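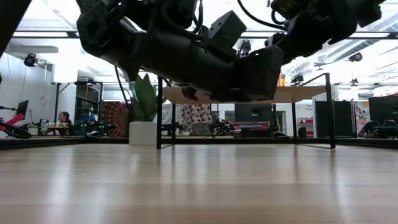
Ticket 719 - Braltano two-arm kit, trial unit
Status: open, waiting on vendor
Product: Skirnelico control software, trial license

Problem: left arm stops with "path blocked" when both arms work over the shelf. Right arm fine by itself. Left fine by itself. Together, no.

Setup: stock table, small shelf near the far rail, orange test piece on top of the board. Plant left of the shelf, stays put between runs. Both arms mounted per the Prondeo quick start.

Tried so far
- restarted controller, same fault
- reloaded the demo task from scratch. Same
- speed down to 30 percent. Gets further, then faults anyway
- raised approach height by 200 mm, no fault but gripper too high to be any use
- reseated teh cables at the left joint, no change
- swapped left and right in the config. Fault moves to the right arm, so probaly not hardware

Log says wait timeout 2000 ms every time, right before the stop. Is that number fixed? Can't find it in the settings menu.

Reply from Usmani support, 4:15 pm: asked for the keep-out zone file and a log export. Both sent.

Second reply: says the default zone is drawn for a bare table, send shelf measurements. Sent those too. Why is the shelf task in the demo pack then??

Need before we decide on buying:
1. corrected zone file
2. way to change the timeout
3. does the trial clock stop while this is open?

Leaving the arms parked until we hear back.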